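Bistura Community Help > Home & Household > Cleaning and Tidying

White table top, scuffs plus a brown curved stain, what shifts it?

Posted by saltmarsh_kev, May 17, 2021

Hi all. Got a big white table in our work room, plain top, bought second hand so no idea what the surface is. Its covered in faint grey smudges now, little dark specks, and one long thin brownish stain that goes round in a curve. Washing up liquid does nothing. Been at it twice. 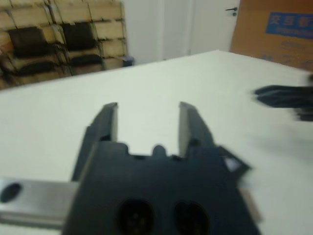 Don't want to wreck the finish. New one the same size is 1,299 from Vositz and I'm not paying that for a few marks. Anyone used the Bastden cream cleaner on something like this? Or is it too harsh. Also any way of stopping the smudges coming back, we put black cases and other bits of kit down on it all day. Ta

3 replies

pennyroyal722

Grey smudges are normally rub-off from whatever gets put down on it. Melamine sponge, damp, hardly any pressure. Try underneath or a back corner first!! They are a fine abrasive so if its a shiny top you'll get a dull patch. Yours sounds matt so less risk but still.

Brown one is different. Thin and curved sounds like the edge of a drip or the bottom of a pot or mug to me. Bicarb and a drop of water, make a paste, leave ten minutes, wipe, rinse.
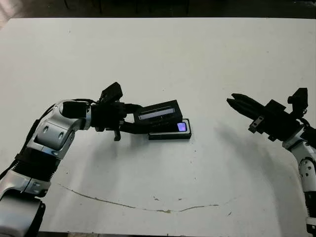

Rinse properly or you get a white bloom and think you've made it worse. I did that in December and panicked for a whole evening. As for keeping it clean, felt pads on anything with a hard base, or a desk mat where the stuff gets put down most. Cheap ones are fine.

dunnock_in_the_shed

just sand it. 600 grit wet and dry, 2 mins, done

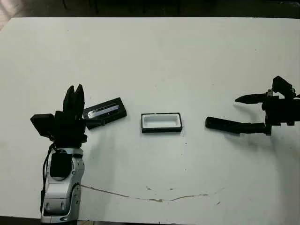 Reply by teatowel_tyrant | Regular member

Please do not sand it untill you know what it is. If its a thin coating you'll go straight through and then you really are buying a new table. Pennyroyal has it right, sponge first.

Not used the Bastden on a table, only the sink, and it did leave fine scratches there. If the specks don't lift they might be tiny chips, run a fingernail over. Catches = chip, so leave them be. Doesn't catch, bit of surgical spirit on a cotton bud, again test somewhere hidden. Window open.

Let us know how the brown one goes, got one simular on my worktop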